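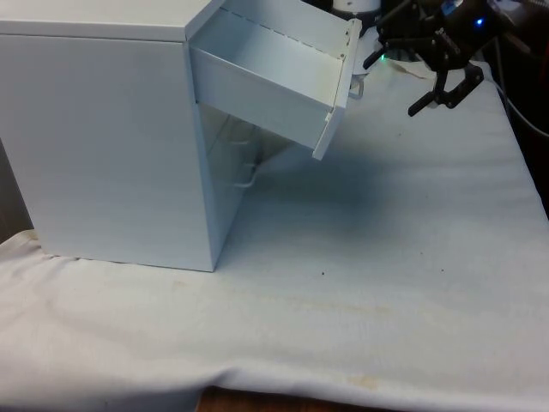
Top drawer out and empty, with a white cloth under the cabinet.

Home Kitchen Sewing corner Workshop Letters Search

We use cookies to remember your settings. Carry on reading if you're happy with that.

Looking after a little chest of drawers
By Lovisa Granström, June 2018

Of all the things I get letters on, small drawer cabinets must come near the top, and I do understand why, for they are the most useful things in the house and also the place where every dead battery and foreign coin goes to live. I have one on the desk, one by the sewing machine and one in the shed (that one is in a terrible state and I shall say no more of it), and over the years I have settled into a way of cleaning and sorting them that takes a cup of tea and a bit of patience, and hardly anything in the way of special products.

Start by giving yourself a proper place to work. I spread an old sheet or a tablecloth over the table before I lift the cabinet on to it, and I like a white one. Pins and tiny screws show up on white beautifully, the table doesn't get scratched, and when you've finished you can gather up the corners and shake the whole lot of crumbs and fluff out of the back door. Don't worry if it ruckles up round the bottom of the cabinet. Just be sure the cabinet itself stands steady before you start pulling at anything.

Then empty it, one drawer at a time, from the top. Tip each drawer into its own bowl or tray, and put a scrap of paper in with it so you know which is which. I once tipped all of mine into a washing-up bowl to save time and was still picking press studs out of picture hooks at bedtime.

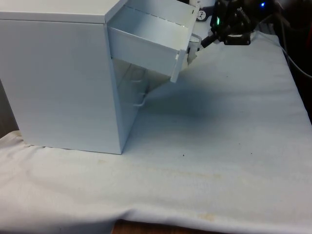
CLEANING > DRAWERS AND RUNNERS

With the drawer open and empty you can get at the floor of it and right into the back, and the back is where the dust settles. A dry pastry brush does the corners better than any cloth. After that go over it with a cloth wrung out in warm water and a drop of washing-up liquid, then once more with plain water, and leave it open to dry while you do the next one. Please don't be tempted by scouring powder on a white drawer, it takes the finish off and the dirt clings twice as well afterwards.

If a drawer sticks, look for something caught behind it before you blame the drawer. A folded receipt is enough to do it. Pull gently and keep it level, with your other hand supporting it underneath once it is well out, especially if it has been carrying anything heavy. For a drawer that squeaks on its way in, rub the stub of a plain candle along the edges where it slides, work it in and out a few times, and wipe off the extra. Iwona Olszewski wrote from Dalen to tell me she uses dry soap for this. I've tried it since and it does very nicely, though my shed smelt of lavender for a week!

Smudges on the front come away with the same warm soapy cloth. Do round the handles last, and use a cotton bud where your fingers go in. Small scuffs will often lift with an ordinary white pencil rubber, used lightly. Try it low down on one side first in case it leaves a shiny patch. 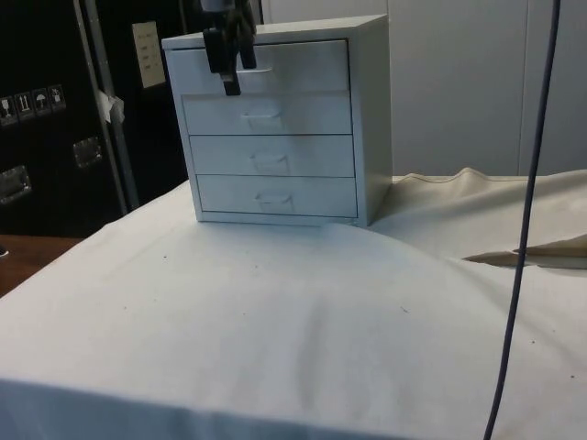

Four drawers one above the other, with a few smudges and scuffs on the fronts.

Now for what goes back in. With four drawers I give each one a single job and stick to it, and the thing I reach for most goes at the top. In the sewing corner that means scissors and tape measure, then threads, then buttons and fastenings, and the heavy odds and ends at the bottom where they keep the whole cabinet from tipping forward. Matchbox trays make lovely dividers. I got 16 into my button drawer, in two sizes, and it hasn't needed a proper sort since last September.

Leave a bit of room in every drawer. You will want to put something in it by Friday, you know you will, and an overfull drawer rides up and catches on the one above.
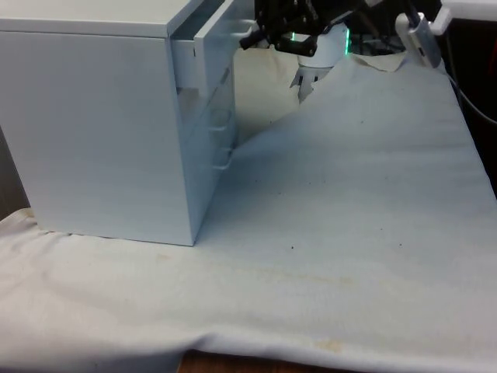
Labels, and whether to bother

I put this off for years, as I rather thought I could remember what was in four drawers. The rest of the family couldn't. A strip of masking tape and a pencil is plenty to begin with, and you can change your mind as often as you like. Stick it towards one side of the front so that hands don't rub it off every time the drawer is opened. Once you have lived with the arrangement for a month or two, write out some nicer ones on card.

Torunn Blomqvist asks what takes off old label glue. Cooking oil on a bit of kitchen paper, left for three minutes, then soapy water. If it's very stubborn do it twice.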